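Warm Rooms, Small Bills: What We Learned About Bedroom Floors in Winter
By Ruwan Uddin | October

When I started this project I only wanted to know why my nan's bedroom felt colder than her kitchen. She lives in Tandari, in a house with lovely old timber floors, and she has worn two pairs of socks to bed for as long as I can remember.

I borrowed a thermometer from school and took 288 readings over the term, always at 7 am, when a floor is at its coldest. My neighbours were very kind about letting me in so early – one even made me toast.
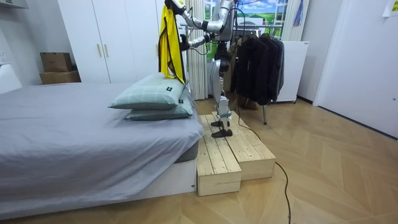
Figure 1. Bedroom with herringbone parquet floor.

Bare timber was colder underfoot than carpet in every house I visited, which didn't surprise anyone. What did surprise me was how much the gaps along the skirting mattered. Mrs Tóth had 8 metres of gap in one room, and once we had filled it she stopped running her heater overnight. I had set aside $200 for materials and came in well under, so I'd happily try a rug next – my teacher favours a thick wool one.
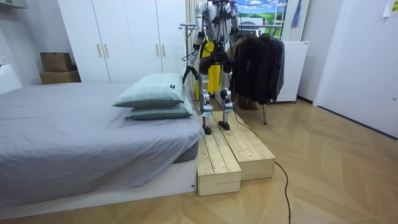 Figure 2. The bed and a low wooden step platform.

I would like to repeat the readings in summer, if the neighbours will still have me.

More student reports
Rainwater tanks in Vultach
Colour and bees in the Nerko garden

Contact us | Back to top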